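Getting a prescription moved to a new pharmacy after a move
Health & Medical > Prescriptions and Pharmacies

posted by shenoy_k

I moved across the state line in November and I'm trying to get my blood pressure pills filled near the new place. My old pharmacy says I have 2 refills left. The new one, Vunby Drugs, says they asked for the transfer and never heard back. I have called both and each one tells me to call the other. 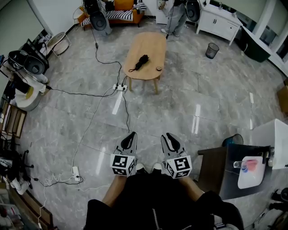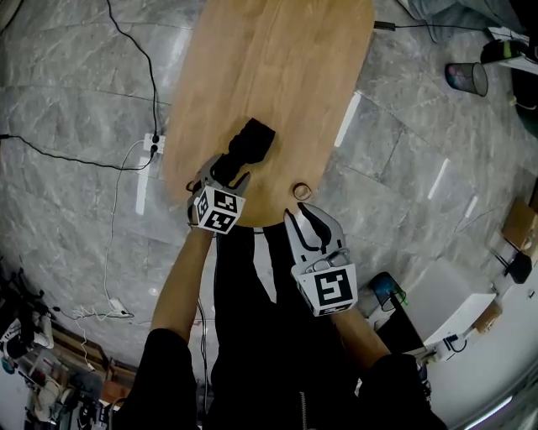 I have enough tablets for nine days. My old doctor's office is still listed as my primary and I haven't found a new one yet. The earliest new patient visit I can get is in 41 days. Should I keep pushing on the transfer, or ask the old doctor to write a new prescription and send it here? Does it matter that the doctor is in another state? It's not a controlled drug, just a plain generic.

3 replies

padel_mom
Call your insurance. Mine sorted it out.

Arketti
I worked the counter at a chain pharmacy for a few years, not as a pharmacist. Transfers get stuck all the time and it's usually a fax or a voicemail sitting in a queue. Ask Vunby what number they sent the request to and read it back to the old pharmacy. We had an old fax number floating around for years and requests went to it every week.

If that doesn't fix it in a day, ask your old doctor's office for a new prescription sent straight to Vunby. For an ordinary blood pressure drug, most pharmacies will fill one from an out-of-state doctor, but check with the pharmacist first. Some offices won't write for a patient who has moved away, and some will give you one last fill to cover the gap. Ask for enough to get you past that new patient visit.

Have these ready when you call:
Drug name and strength
Prescription number from the old bottle
Phone number of both pharmacies
Your new address and insurance card

Also make sure Vunby has your plan on file. I've seen a transfer go through fine and then sit there because the claim was rejected and the customer never got a call.

vantage1000
Agree with the above. If you get down to the last 3 days, tell the pharmacist that. Many states let them give a short emergency supply of a maintenance drug, though the rules differ – mine needed to see the old bottle. Don't start skipping doses to stretch it out. An urgent care or a video visit can write it too, but you'll pay for the visit.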